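Grerneck, Jun 12, 2024

PRESS RELEASE

Kukeo opens family cooking school in Grerneck, with recipes chosen by children

Kukeo, the small publisher of family cookery books, will open its first cooking school this August in the old dairy building on Prondow Street in Grerneck. The school is made for parents and children who want to cook together at home but do not know well where to begin.

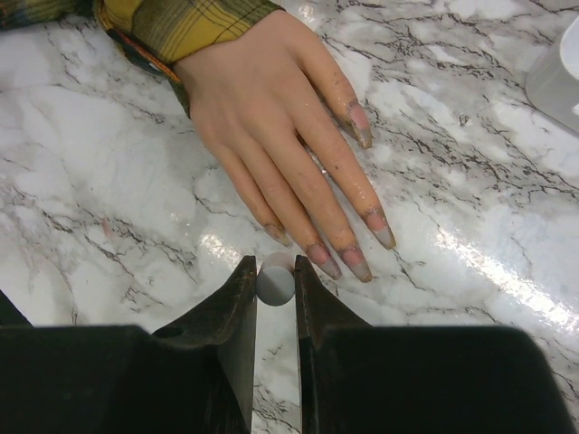
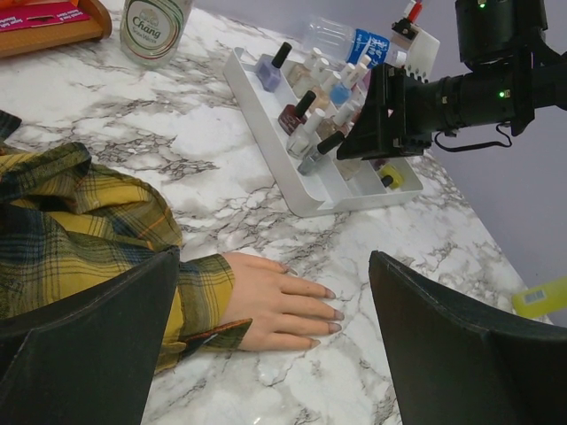
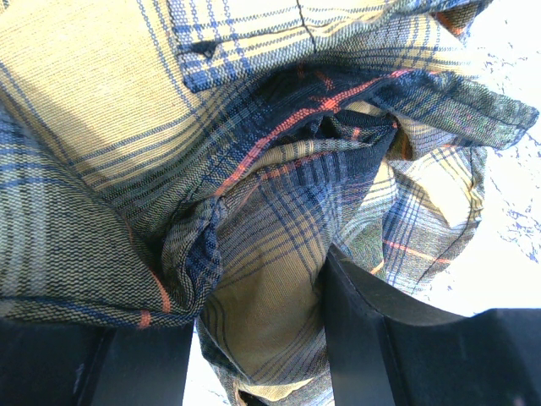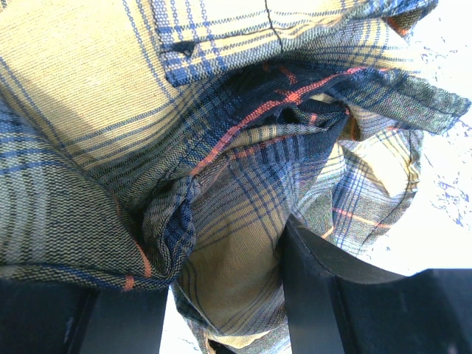

The courses follow the recipes of the book Small Spoons, Big Pots, which Kukeo published last year and which has sold 2545 copies, most of them through local bookshops and school fairs. Many readers wrote to the publisher with the same wish. They liked the recipes, but they wanted somebody to show them how a dough should feel or when an onion is soft enough.

"I received so many letters about onions," said Inese Sakalauskas, founder of Kukeo and author of the book. "People are afraid to cook them too long, and children say they do not like onion when in fact they do not like raw onion. In a book I can write 'until soft', but in a kitchen I can give you the spoon and let you taste."

Each course has five evening lessons of two hours. One adult comes with one or two children, and every family cooks a full meal which is eaten together at the end of the lesson. The dishes are simple: lentil soup with lemon, baked pancakes with plums, barley salad, potato dumplings, a vegetable pie with a crust that is hard to spoil. There is no meat in the first course. Fish is used once, in the fourth lesson, and families who do not eat it can make the same dish with white beans.

All the recipes were tested before they were accepted in the programme. During the winter Kukeo sent 94 recipes home with families from Grerneck and the villages near it, and asked the children to give their opinion on a paper card. The recipes which the children did not want to eat a second time were taken out. Among these was a beetroot cake of which Ms Sakalauskas was very proud.

"I still make it for myself," she said.

The kitchen will be led by Kazimír Skála, who cooked for many years in school canteens and later taught bread baking to adults. He has prepared the lessons so that children from the age of five can do a real part of the work — washing, tearing, mixing, rolling — while older ones learn to use a knife and the stove.

"A child who has peeled the carrot will usually eat the carrot," said Mr Skála. "Not always. My own son peeled carrots for two years before he ate one. But the parents should also have a nice evening, and this is for me equally important. They come from work, they are tired, and they should not feel that they are again in a lesson at school."

Flour, oats and dried beans for the courses will come from Krajčí, a family mill which has supplied bakeries in the region for three generations. The mill will also sell its flour in small bags at the school, as it is at the moment sold only in large sacks. Vegetables will be bought each week at the Grerneck market, so the menu can change a little according to what is there.

The building was used as a dairy until it closed and then stood without a tenant for a long time. Kukeo has rented the ground floor, where there is space for the cooking stations, a long table and a shelf of cookery books in several languages which visitors may borrow. The entrance has no steps and there is room for prams inside the door.

On the opening day, visitors can taste dishes from the book without payment, and Mr Skála will bake flat bread with children during the afternoon. There are 300 places for the tastings. They can be reserved in the Kukeo shop or by telephone, and the places which remain will be given at the door.

Registration for the first courses is now open. Families with food allergies are kindly asked to write this in the registration form, and the kitchen will contact them before the first lesson. Aprons are lent by the school. Long hair should be tied back, and closed shoes are necessary for everybody, also for the smallest cooks.

About Kukeo

Kukeo publishes cookery books for families and for people who cook for the first time. It was founded by Inese Sakalauskas and has its office and shop in Grerneck.

Contact for the press: Inese Sakalauskas, Kukeo, Prondow Street, Grerneck. Interviews and visits to the kitchen before the opening can be arranged on request.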